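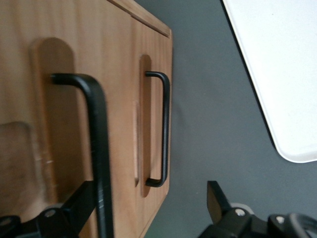
Wrist view, cabinet doors and bar handles, gripper open on the near one.

Notebook, June, started 9:40

Back on the Truvel task set after the controller update. The point of today was to see whether the wrist view helps the policy choose a handle, or whether it mostly leans on the fixed view and uses the wrist only for the last bit of travel. Bergþóra Bjarnason thinks the second. I had no strong opinion going in.

Setup same as last week except for the calibration, redone first thing. Reprojection looked fine on both arms. Checkpoint is Kütt 8, trained on the full demo set, 88 demos for the cabinet tasks. Control loop unchanged. Did not touch the gains.

The handles are the annoying part from the wrist. Black bar, black fingers, and when the near handle gets close it looks several times the size of the far one. The recess in the wood behind the bar goes dark too, so the edge you would want to localize on is weak. I tried the crop Bergþóra suggested (lower two thirds only) and the attention maps moved off the floor and onto the bar, which is what we wanted. Keeping the crop for now.

Ran three conditions: both views, wrist masked, fixed view masked. Masking is a flat gray image, same as in the Skoller runs, so the numbers can go in one table.

With the wrist masked the arm still goes to the correct handle but closes early or high. With the fixed view masked it commits to whichever handle is larger in view and stays with it, even when the command was for the other one. So Bergþóra is right, at least for this checkpoint. Handle choice comes from the fixed view.

Drawer next. Same three conditions, right arm only, left arm parked off to the side near the box.

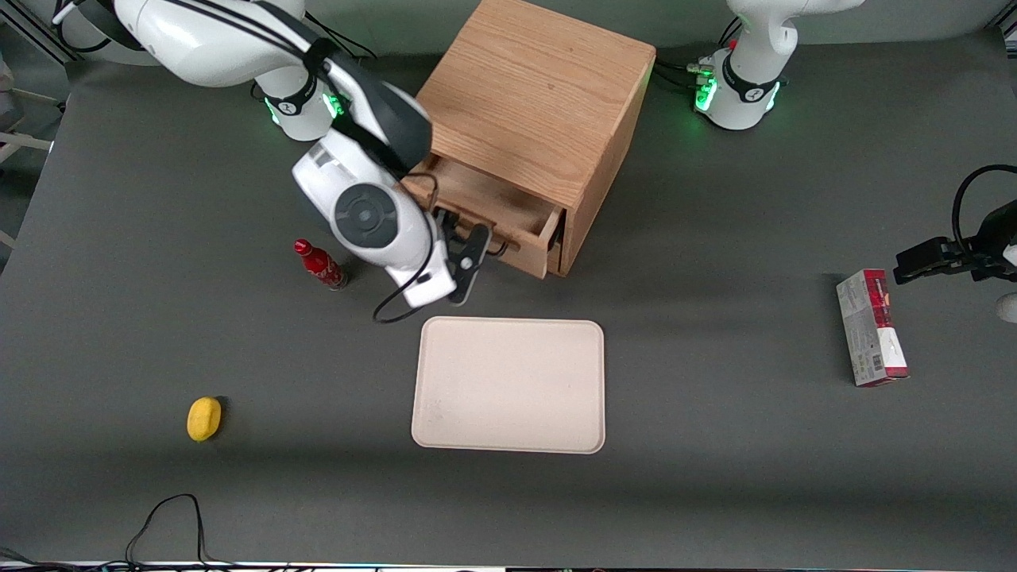
The drawer goes better than the doors. Once a finger is inside the front edge there isn't much left to get wrong, and pulling straight back tolerates a bad angle. Both views: 97 percent. I don't have a clean number for the masked runs yet - 2 of them hit the force limit and the logger dropped the tail. Will rerun those before anyone quotes them.

Left the tray, bottle, sponge and box out on the table for the drawer runs. They are distractors only, no command refers to them. I want the same layout when we do the put-away task, so please don't tidy it.

Wrist cable on the right arm needs another look. The loop hangs low near the tray at this pose. Treltetti sells a longer sleeve that might keep it up, otherwise a second tie at the housing.

To do:
Rerun the masked drawer episodes with logger buffer raised
Try matte tape on the near handle, wrist view only
Swap handle order in the commands and check the commit behavior again
Send Bergþóra the attention maps, cropped and uncropped

Stopped at 5:15. Arms powered down, checkpoint copied to the shared drive.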